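4.2 Setting out the table

Before we come to what the children said and did, we would like to spend some time on the table itself, which in earlier write-ups of this kind of work tends to get a line or two and no more. When we began the Iltari study we gave it a line or two ourselves, and we were sorry for it later, when colleagues in Flitley tried to set up the same play table from our notes and wrote back with a page and a half of very reasonable questions. Which cloth? How close together do the fruits go? Does the basket start out open? We had answers to all of these in our heads and very few of them on paper, and so the present section is longer than it might be, with our apologies to readers who came for the vocabulary results and can safely skip ahead to Section 5.

The play set grew out of a market game that one of us had used for years with her own classes. In its first form it was a shoebox of toy food and a tin of buttons for money. Children took to it right away, and they talked while they played -- to us, to each other, to the food -- in a way they rarely did when we sat them down with picture cards. That talk was what we were after. A child who will not name a mango on a card will often name it quite happily when someone has to be sold one, and will go on to say whether it is ripe, who is going to eat it, and what their grandmother does with the stone.

Moving the game from a classroom corner into a study meant giving up some of its looseness. We wanted each child to meet the same things in something like the same arrangement, and we wanted the things to be familiar enough to be named but varied enough to be sorted in more than one way. After a good deal of trying out (two full terms of it, in the end) we settled on a small group of objects of three sorts. There are toy fruits, which carry most of the naming. There are plain cubes, which have no story of their own and which children are free to turn into whatever the game is short of. And there is a basket, which gives everybody a reason to pick things up and put them somewhere.

The fruits deserve a word. We looked for ones with strong, simple shapes that could be told apart at arm's length by a child who was also busy talking. The banana was never in doubt. The mango we nearly left out, thinking that some of our children would not know it, and we are glad we kept it. In the Tundalau group it was the best-known fruit on the table and brought out the longest stories, while in the Iltari group several children who had never eaten one called it a peach or a potato and then argued about it with great energy. Both kinds of talk were useful to us. We have come to think that a set in which every object is known to every child is a little too quiet, and that one doubtful object is a good thing to have close at hand.

The cubes were a late addition. In the shoebox days there had always been a few stray building blocks in among the food, left over from some other game, and when we first cleaned up the set for research we took them out as clutter. The play got noticeably stiffer. Children looked for change, for a sweet to give the baby, for something to stand in for cheese, and did not find it, and more than one of them simply stopped. We put the cubes back. In coding the talk we treat any name a child gives to a cube as a pretend name and score it apart from the fruit names, so that a cube sold as soap does not count as a mistake. Coders found this rule easy to follow once they had seen a few sessions, although there were some lively discussions over a child who insisted that a cube was a cube and cost two dollars.

As for the basket, it does more of the work than one would guess. It is a container, so it brings in the words for putting in, taking out, full, empty, under and behind. It also gives the game a beginning and an end, as most children consider the shopping finished when it has been packed. We tried a paper bag and a plastic bowl in its place. The bag fell over and the bowl was worn as a hat, which was charming but did not help us to hear about prepositions.

The cloth is the part our colleagues asked about most. We had begun on a bare tabletop, and found that objects slid about and made a good deal of noise when they were set down, enough to cover a soft voice on the recording. Any cloth would have helped with that. We chose one with a printed grid so that a person coding the session afterward could say how far apart two things had been placed by going over the squares, without anybody having to lean in with a ruler during play. We had worried that the squares would draw the children's attention, and for a few they did: there was some careful lining up of fruit along the lines, and one girl played the whole game as if the squares were streets. Most of them paid the pattern no mind at all after the first minute. Figure 3 gives a partial view of the objects on the cloth.

The arrangement follows a simple idea, which is that the things should start together on one side and leave the child plenty of room on the other. We call the bare part the counter, though we never use the word in front of the children, who have called it the shop, the kitchen, the road and the beach. Having an open area in front of them seems to invite children to move things into it, and moving things is when they talk. In our pilot sessions we spread the objects evenly over the whole cloth, thinking this would be fair to all of them, and the children tended to sit and look at it as though it had been laid for somebody else. A loose cluster, with the pieces close together and even touching, looks more like a pile of shopping that somebody ought to see to.
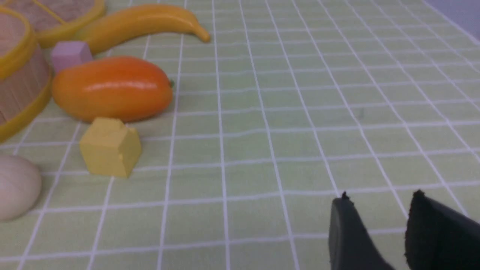
Figure 3. Part of the play set on the gridded cloth, with the toy banana, the orange mango, a small pink cube and the yellow-rimmed basket.

We do not ask for the cluster to be copied exactly. The person running the session sets it out by hand, from memory, and small differences from one child to the next are to be expected. What we do ask is that the fruits stay near the basket at the start, and that the side we call the counter is left clear. We also ask that the cloth be smoothed once before the child comes in and then left alone. Small wrinkles do no harm, and an adult who keeps tugging at the cloth during play is a great distraction -- one of the authors had to be told this more than once.

Sessions ran until the child had lost interest or until 12 minutes had passed, whichever came sooner, and very few children had to be stopped. The adult opened with the same sentence each time ("I need to do some shopping, can you help me?") and after that was asked to follow the child's lead, to answer questions in a natural way, and to leave pauses alone. This last was the hardest part to learn. Grown people, ourselves included, will rush to fill a silence over a toy banana, and a fair number of the best stretches of talk in our recordings come right after a pause that felt much too long to the adult in the room.

In all, 40 children took part, and together they produced 1827 utterances that could be heard clearly enough to be coded. We took as one utterance any stretch of speech with a pause on either side, including single words, and left out humming, counting under the breath, and the cash register noises, of which there were a great many. The full coding sheet, which we adapted from the one used in the earlier McAlister sessions, is printed in the appendix. The main change from that version is the separate column for pretend names that we described above, and readers who wish to compare the two sets of figures should add that column back in before doing so.

One limitation of the set should be mentioned before we go on. Our fruits are toys, and children know it. They cannot be smelled or peeled, and a child who tells us that a mango is ripe is drawing on kitchens and market stalls we have never seen. We think of this as part of what the game offers, but it does mean that our counts of words for taste, smell and touch are probably on the low side, and we would not want them read as a measure of what these children are able to say at their own tables. A small follow-up with real fruit was planned for October, using the same cloth and the same opening sentence, and we return to it briefly at the end of Section 6.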